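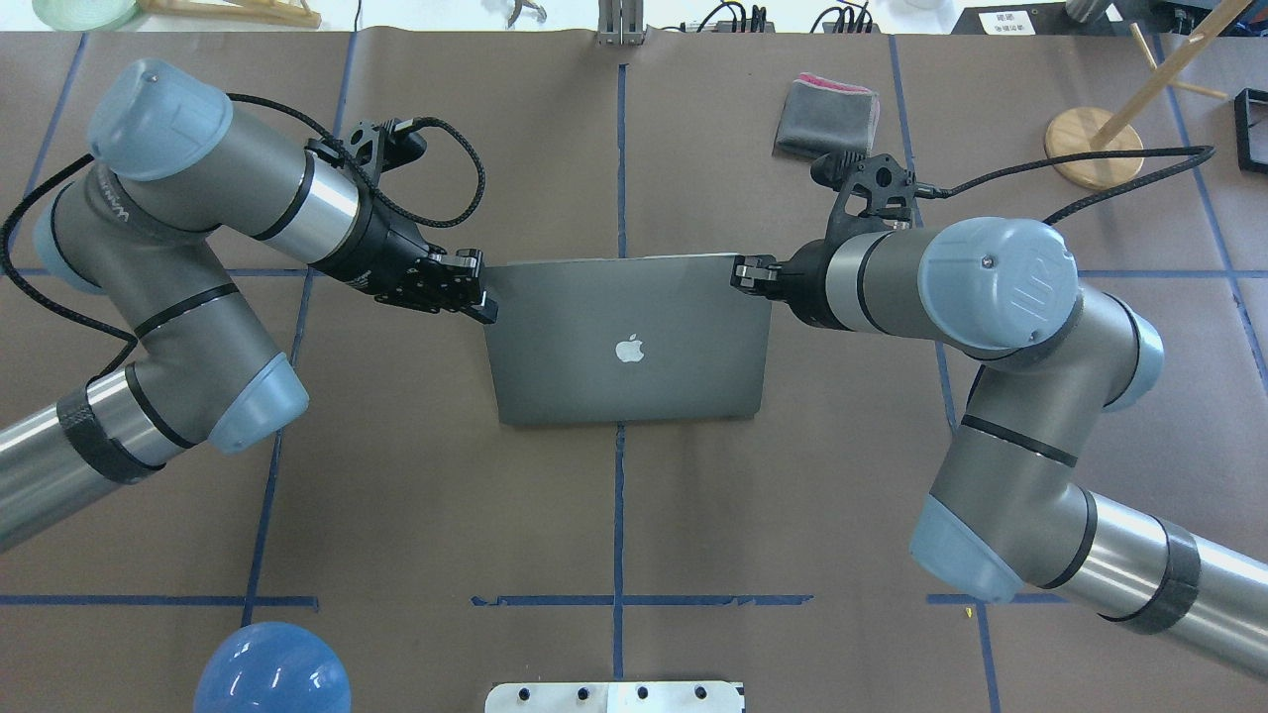

Projektbericht Clovness: Sichtprüfung und Pflege gebrauchter Laptops
Stand: 2022-03-11

1. Ausgangslage

Die Geräteausleihe Woltilia gibt Laptops für jeweils ein Semester an Studierende aus. Bei der Rückgabe wurde bisher nur geprüft, ob das Gerät einschaltet. Kratzer am Deckel, Krümel in der Tastatur oder ein schwergängiges Scharnier fielen oft erst der nächsten Person auf. Unsere Aufgabe war es, einen Ablauf für die äußere Prüfung zu entwickeln und zu erproben. Der Ablauf sollte ohne Werkzeug auskommen und auf einem normalen Tisch Platz finden.

2. Arbeitsplatz

Die Tischplatte ist mit braunem Papier abgedeckt. Darauf teilen blaue Klebestreifen die Fläche in rechteckige Felder. In der ersten Fassung vom August hatten wir noch direkt auf der Platte gearbeitet, und am Gehäuse eines Geräts fanden wir hinterher einen neuen Kratzer, den wir nicht zuordnen konnten. Das Papier wird gewechselt, sobald es reißt oder Flecken hat. Zum Abwischen dient ein trockenes Tuch.

3. Ablauf

Zuerst wird das geschlossene Gerät von der Deckelseite betrachtet, am besten hochkant, weil sich Dellen an den Ecken so besser zeigen. Glatte silberne Deckel sind dabei am aufwendigsten, da Kratzer nur unter bestimmtem Winkel auffallen. Danach wird der Laptop aufgeklappt. Geprüft werden Tastenreihen, Trackpad, Displayrand und Scharnier, in dieser Reihenfolge. Das Display bleibt ausgeschaltet. Auf dem schwarzen Glas sieht man Fingerabdrücke besser, allerdings spiegelt sich auch die Tastatur darin.
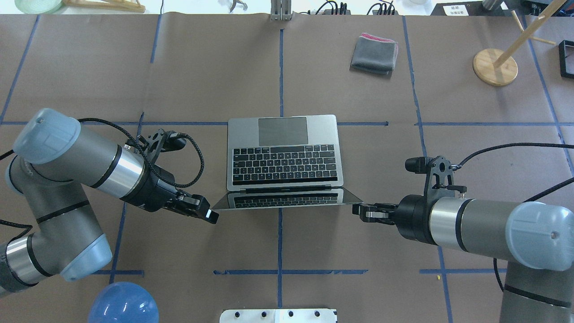
Brenda Urrutia wandte in der Zwischenbesprechung ein, das Scharnier gehöre an den Anfang: Wer ein beschädigtes Scharnier erst nach der Tastatur prüfe, habe es dann schon belastet. Wir haben den Punkt übernommen. In der aktuellen Fassung wird das Gerät zunächst nur ein Stück weit geöffnet und erst danach weiter aufgeklappt.

4. Ergebnisse

Geprüft wurden 40 Laptops, insgesamt 291 Einzelpunkte. Davon waren 264 ohne Befund. Die übrigen betrafen meist Kratzer am Deckel und Schmutz zwischen den Tasten. Die Liste führten wir in der Tabelle von Feng, die schon für Turcombe verwendet worden war. Die Spalte »Zubehör« blieb leer, weil Netzteile getrennt zurückgegeben werden.

5. Offene Punkte

Für Kratzer fehlt eine einheitliche Abstufung. Zwei Gruppenmitglieder bewerteten dasselbe Gerät verschieden. Eine Vergleichstafel mit Fotos ist in Arbeit.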